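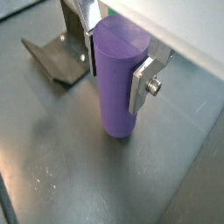
Plenwood Creek Planting Project
Progress report to the Skoryk Fund, covering spring through the end of May

We are really happy with how this season went, and there is a lot to tell you!

Planting
The big stretch below the Trudcombe footbridge is done. We put in 200 young trees and shrubs, mostly willow, red osier dogwood and river birch, with a few swamp white oaks on the higher ground where they won't sit in water. The dogwoods have leafed out beautifully. The birches were slower and we were nervous for a couple of weeks, but at the May check all but 26 of the 200 plants were alive and growing. Most of the losses were in one low corner where the creek came up in April and stayed up. We'll replant that corner with willow in the fall, as it seems to put up with just about anything.

Bank repair
The two worst cuts in the bank have been packed with brush bundles and staked. High water in April went right over the upper one and it held. The lower one lost some soil behind the stakes and needs another day of work, which we have penciled in for June, once the creek drops.

Water checks
We now have 34 water samples from the two spots we agreed on (the footbridge and the Starkilwood culvert). The water at the culvert is still muddier than we'd like after rain. We think most of that is coming off the gravel lane, and the county road office has agreed to come take a look at the ditch. It's early to say much about trends, but having a full spring of numbers from the same two places is a huge step up from last year.

Money
Spending is on track. Plants came in under budget, deer fencing came in over (we needed 20 more posts than planned), and the two nearly cancel out. We would like to move what's left on the plant line into fencing, if that is all right with you. The updated budget sheet is attached.

Coming up
Over the summer it's mainly watering, mowing around the tubes and keeping the reed canary grass from swallowing the small stuff. The mowing contract still has to be signed. Next report in October, with the fall planting list.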